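Food Storage and Table Setup: Group Report

Giang Đàm, Perla Medrano, So-ying Pan
Course advisor: Dirk Wiegand
Submitted Dec 4, 2019

1. Purpose

Our group looked at reusable lunch containers and how well they fit into an ordinary meal routine. The question came out of a survey the three of us ran in April, in which students in two dormitories told us why they stopped bringing food from home. The answers we read most often were leaks, lids that are hard to open, and containers that are a nuisance to carry along with everything else.

We decided to look at the last two points. Leaks had already been covered by Huệ Sầm in her report last year, and we did not have the equipment to repeat her work.

2. Containers

We worked with two types. The first was a round tub with a press-on lid, bought under the name Olira. The second was a rectangular box with clips and a carry handle, which we call the Plirkon box after the shop where Perla bought it. Both were washed by hand before use and left to dry overnight.

Each person who took part was given the same lunch: cold rice, cut vegetables and a boiled egg. They packed the food, closed the container, carried it down the hall and back, opened it, and moved the food to a plate. Fourteen people took part. Each of them used both containers, half starting with the tub and half with the box.

3. What people said

The tub was faster to close. Most people pushed the lid down with the palm of one hand and were done. Opening it was another matter – several had to put it down and work a thumbnail under the rim, and one person asked for a spoon to pry with.

The box took longer to close the first time, as people checked each side to see whether the clip had caught. On the second try they were quicker. For carrying, 7 of the 14 picked it up by the handle without being told to. The rest held it flat in both hands like a tray. When we asked why, they said they did not trust a handle on a lid.

4. Table layout

We covered the table with a plain cloth so that containers would not slide and the surface would look the same for everyone. The plate went to one side and the container in the middle, with free space left for the lid once it was off. So-ying drew this layout on paper first and we changed it only once, moving the plate farther from the container.

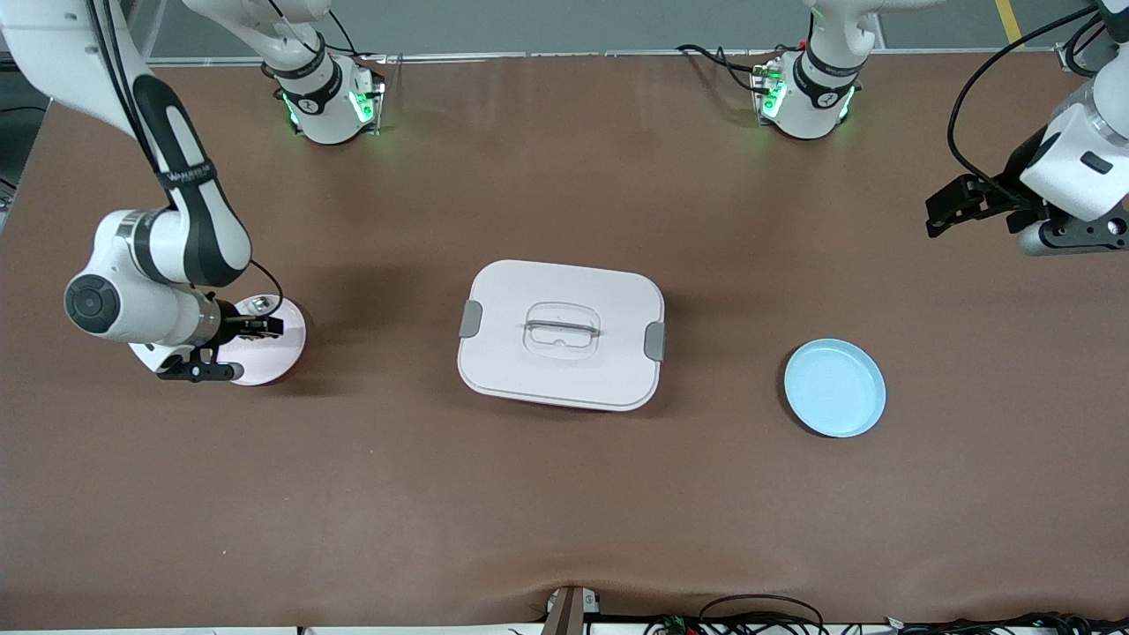
Page 7

The box has one gray clip on each short side, and the clear handle folds down flat on the lid. With the handle folded, a second box can be set on top, but it does not sit completely level. We tried this at the end of the last session and it was not part of the test.

A pale pink plate was easy to find against the brown cloth. Our first plate was a dark one from the dormitory kitchen and grains of rice were easier to count on it, but we gave up on counting spilled rice after the first day.

5. Problems

Fourteen people is a small group and most of them knew one of us. The walk down the hall was also short. A bus ride with the container in a backpack would have been a better test, and Dirk Wiegand suggested this when he read our draft. We did not have time to add it.

6. Next steps

Giang will keep both containers for the spring group. We recommend that they use hot food as well as cold, and that they ask people to open the container while sitting down with it on their lap.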